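Vulance 32-Bit Precision Screwdriver Kit: Review After One Winter of Use

Posted 13 June 2022

I bought the Vulance kit in November at Gautier, the hardware store near my bus stop, and I paid 19 dollars for it. Before that I had the big Cuvent box with 100 pieces, and I used maybe ten of them. The rest I only moved from one side to the other when I was looking for the small Phillips. So my first reason to change was the size. The Vulance box fits in a jacket pocket, if the jacket is a generous one.

The kit has one handle, one extension, and 32 bits in two rows. You get Phillips, flat, Torx, hex, a few of the triangle type, and two that I still cannot name. Tweezers are not included. I mention it since the drawing on the back of the package made me think they would be, but when I looked with attention, it was the extension.

The handle

The handle is aluminum with a fine pattern cut in the surface, and the cap on the end turns freely. You put one finger on the cap, and you turn the body with the other fingers. After years with the Cuvent handle, which has a rubber skin that became sticky in its second summer, I find this one a pleasure to hold. It is a little thin for my hand. When a screw is very tight, I put a piece of bicycle inner tube on the handle and then I have enough force.

The magnet in the handle is strong. It holds the bit well and it also passes through the bit, so a small screw stays on the tip while you bring it to the hole. With the extension mounted, the magnet is much weaker, and the screw falls if you move your hand too fast. I lost one screw from my reading glasses this way and had to use one from an old pair. My advice is to use the extension only for removing.
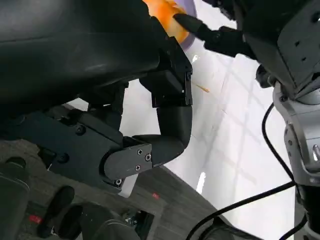

The bits themselves are better than I expected for the price. The small Phillips sizes are the ones that suffer first in every kit I have owned, and in the Vulance the 00 still has its sharp corners. I used it on two laptops, a kitchen scale, a toy train, the remote control of the garage, and more pairs of glasses than I want to admit, as my neighbors now know that I have the kit. The Torx bits also fit tightly. The T5 is a bit loose in some screws, but I have the same complaint with the T5 of my old set, so perhaps the screws are guilty.

The flat bits I do not like. The largest one has a tip that is too thick, and it does not enter the slot of the screws on our door handles, which are old. I filed it down a little and now it works, but one should not have to file a new tool. The second largest bent when I opened the battery door of a wall clock with it. I was using it as a lever, and I know this is wrong, so I do not take away points for it.

Hex bits and the question of size

There are five hex bits, all metric. If you have furniture or bicycles with inch sizes, you need another set. The numbers are printed on the side of each bit with a laser, very small and light gray. In daylight I can read them. In the evening I cannot, and I began to put a dot of nail polish on the ones I use most — red for the 2 mm, blue for the 2.5 mm. The polish holds well if you leave it to dry for a night.
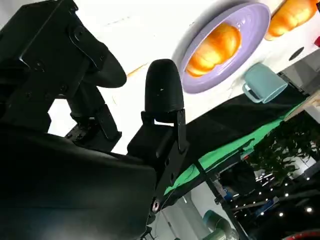 The gripper from below, with its curved finger pad and the small screws in the housing.

The box

The box opens when you press the short side, and the tray slides out. I enjoyed this for one week. Then the spring became softer, and now the tray comes out when I carry the kit in my bag. I put a rubber band around it. The Wunier kit, which my brother-in-law has, uses a simple lid with a hinge and a magnet, and his box closes as it did on the first day. If Vulance makes a second version, I would ask for this lid.

The bits sit in plastic slots, and the slots hold them with just the correct force. You can take one out with two fingers and the others stay in their place, also when the box is upside down. In the Cuvent box I always had to use a fingernail.

One more thing about the tray: the slots have no labels. You must remember where each bit lives. I made a small paper list and glued it inside the cover. It took me one evening and it saves me some bad words every time.

Compared with the Wunier

I borrowed the Wunier kit for two weeks to see if I had made a mistake. It has fewer bits and costs more. The handle is thicker and better for tight screws. But its cap turns with some friction, and for the very small screws I want no friction at all. For glasses and electronics I prefer the Vulance. For bicycle lights, drawer handles, and similar work I would take the Wunier. Neither of them is made for big wood screws, and please do not try it; the neck of the handle is too weak on both.

What I would change

A better spring or a simple lid, darker numbers, a thinner flat bit. A stronger magnet in the extension also, if the price can stay the same.

Rating: four stars of five. I have already bought a second one at Gautier for my daughter, who moved to her own apartment, and I put the rubber band in the package too.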